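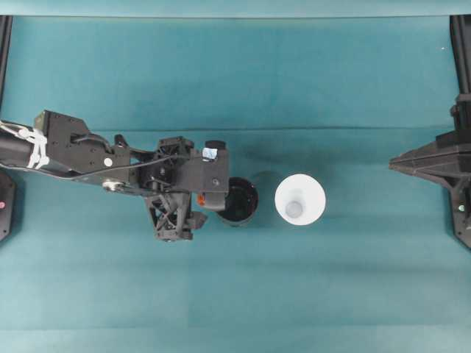 *The cup table at the Grornholm open day: black arm, two cups, teal cloth.*

**When can I come?**
3 September 2021, in hall 8. Come early, the cup demo is a favorite!

**Can I ask questions?**
Please do! Hrefna Brynjólfsdóttir loves talking grippers - bring your oddest ones.

**How does it hold a cup?**
By the rim, with the wall between two ribbed fingers. So neat up close!

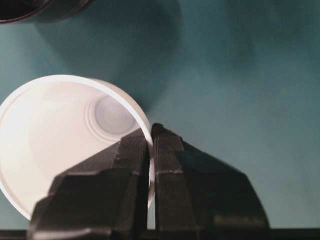
*Two fingers on the rim of a white cup.*

**Do kids need a ticket?**
No, kids get in free.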